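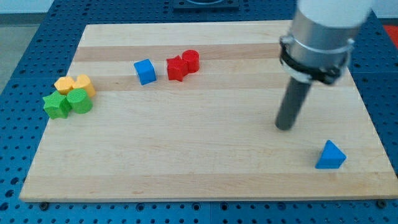 The robot's rod over the practice board, with its colored blocks.

Labs > Brudell > Interviews

Print this page | E-mail this story

20 Apr 2022

The operator who teaches Brudell's robot arm to push blocks holds a joystick for a living and would like her mother to stop telling people she works in software.

"I nudge a star toward a cube," she said. "Then I nudge it back. There's a degree in there somewhere."

The project, called Lurnell, wanted 1,000 demonstrations by November. It has 361. Each one is driven by remote control and saved for the arm to learn from, hesitations included.

"It copies my bad habits beautifully," she said. "I dither before corners, so now it dithers before corners."

The team tried guiding the arm by hand first. That lasted 65 runs. "Your elbow gives out, and you start to resent triangles."

Cylinders are her least favorite. "You push one off center and it goes where it likes. I've had interns like that."

She had a green one to move before lunch, and went back to it.

We use cookies to remember your settings. Accept | Manage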